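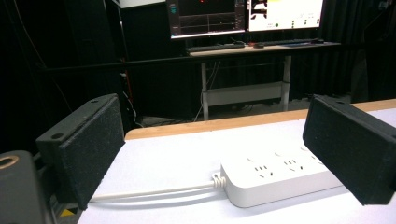

# White power strips, and why I don't trust the brochure

Ronditz calls its range "the tidy answer to the untidy desk". I have bought 6 strips in 3 years on the strength of lines like that, and my desk is as untidy as ever. So this gallery is one plain white strip on a white board, and a few doubts.

The cord leaves through a ribbed collar at the end. Gostik's catalogue makes a great fuss of collars like this. I'd want to see one after a winter behind a sofa before I paid extra.

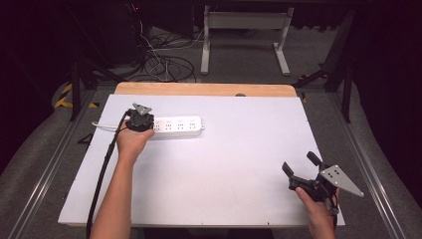
*Strip laid lengthways, cord trailing off to the left.*

White on white looks smart in a showroom — Stolance sells the look as "invisible". Give it a month on a carpet next to a radiator and tell me how invisible it is.
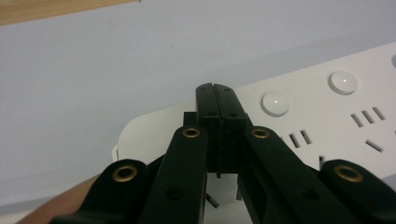 ## Does it fit where they say it fits?

On the diagonal it takes up more of a surface than the listings let on. Item 583 in the April list was meant to "vanish along any skirting board". Mine didn't, and I have fairly ordinary skirting boards. 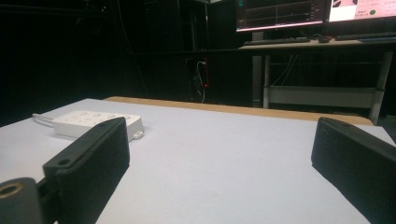
*Pushed over to the left, with plenty of bare white beside it.*

Page last changed 2018-07-13.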